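Ticket: Mouse mailers, lid popping open and cords tangled
Queue: Packing, returns and kit outs
Site: Willirholm
Product: Nuvari wired mouse, mailer kit
Priority: raised from normal to high
Status: open, waiting on Wullis for tape

Problem as reported

Kit mailers going out with the front lip bulging. Customer side says lids arrive popped, cord sprung out all over the inside, papers creased. 14 complaints since the paperwork got changed. Was nothing like that before. Same box, same mouse, same cord length.

First thing I looked at was the cord. Black cord, long, and it gets looped any old way depending on who's packing. Some do tight little figure eights, some do big floppy loops that stand up taller than the box is deep. The tall ones are the problem, pretty sure.

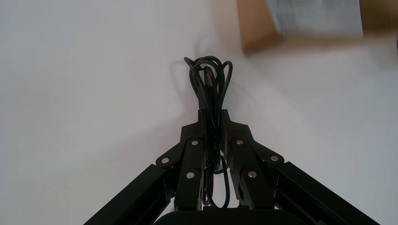 Step 1 - rewind the cord

Pulled 20 kits off the shelf and measured the bundles. Bundles wound around four fingers lay flat. Bundles wound around the whole hand did not, they go up into a knot at the top and push on the lid. Rewound every tall one and shut the lids. Most stayed down. 2 still popped after a minute or so on the table.

So the winding is part of it but there is something else going on.

Step 2 - the plug end

On both of the bad ones the USB plug was sitting upright in the middle of the loops. It's the hardest bit of the whole cord and it hits the lid first. Also scratches the mouse if they get packed face to face. Plug needs to lie along the loops, flat, metal end pointing in.
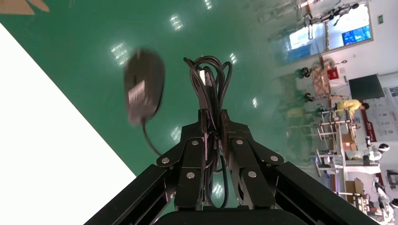 Tried it with plug flat on the same two kits. One closed fine. The other one closed but you could feel it pushing. Took everything out and put it back mouse first, cord second, and it went down. Packing sheet has it the other way round, cord first. Sheet is wrong or at least old.

Also found bundles with no tie at all. They hold their shape in your hand and then let go the second you set them down. Asked stores, the Wullis ties ran out and the reorder never went in. Paper tape would do, ties are better. Do not use rubber bands, they leave a mark on the cord.

Temporary rule until ties show up: four fingers, flat plug, one wrap of paper tape across the waist of the bundle. Loose end tucked under, no stray loops hanging out the bottom. Those catch on the tuck flap and tear it.

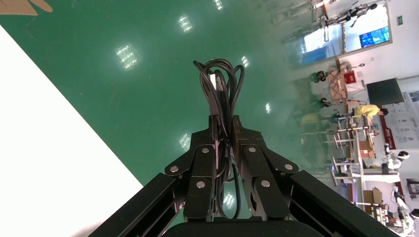
WILLIRHOLM, 27 September 2024

Reopened. Taped bundles are holding but lids still lifting on the afternoon batch. Checked the cord on all of them, all flat, all taped. Went thru the box contents one at a time. It's the papers.

The new paperwork stack is 21 sheets. Old one was a lot thinner, no idea who signed off on that. It goes in flat at the bottom which is right, but it fills the box wall to wall so the mouse has nowhere to sink and rides up high. Bundle ends up on top of the mouse and there goes your lid.

Pulled the stack from one kit, put mouse and cord back in, lid shut with no push at all. Put the stack back, lid up again. Repeated with a different box, same result.

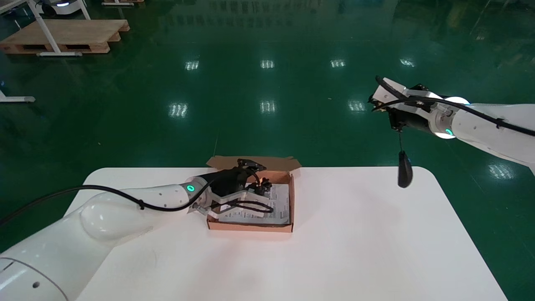
Step 3 - what to do with the papers

Keep papers flat, bottom of the box, edges squared before they go in. No folding, they spring back worse than the cord does.
Mouse next, against the back wall, label side down.
Cord bundle beside the mouse. Never on top.
Close lid, press the front, let go, wait. If it lifts, take it out and start over. Don't tape it down and hope.

Asked for a shorter stack or the deeper Phillips mailer. Deeper one costs more and needs a new shelf slot, so the answer will probably be no untill November. Sent the request anyway.

Still open:
- ties from Wullis, no ship date yet
- packing sheet to be reprinted with mouse before cord
- somebody check the shelf by the door, those were wound before the new rule and haven't been redone

Leaving this on high until the ties are here.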